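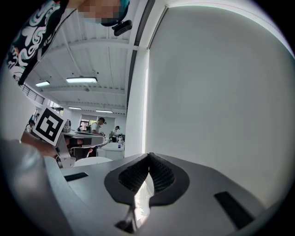 How many hand-held grippers should we budget for in the first year?
Buy two per operator, plus one spare pair for the room, and put the spares on the same order as the rest.

Trella equipment plan, README

Updated 2023-06-26 by Jamshid Ranjbar. Welcome, and thank you for reading before ordering!

These notes go with the cost sheet and the recordings it was drawn up for. We started in May with quotes from Juris and Osumero, and went with Osumero in the end – dearer per gripper, but they sell the finger pads separately, and pads are what you'll be buying again and again (we put down 32 for the year and I'd happily have gone higher).

What the sheet covers
Grippers, finger pads, printed markers, head-mounted cameras, straps, storage cards. Tables and lighting sit in the Farahani room budget, so please don't add them here or we'll pay twice.

Lead times
Grippers: 26 working days. Pads: 3 working days.

Still to settle
Whether the camera straps count as consumables. If you have a view, do write it in the notes column beside that row.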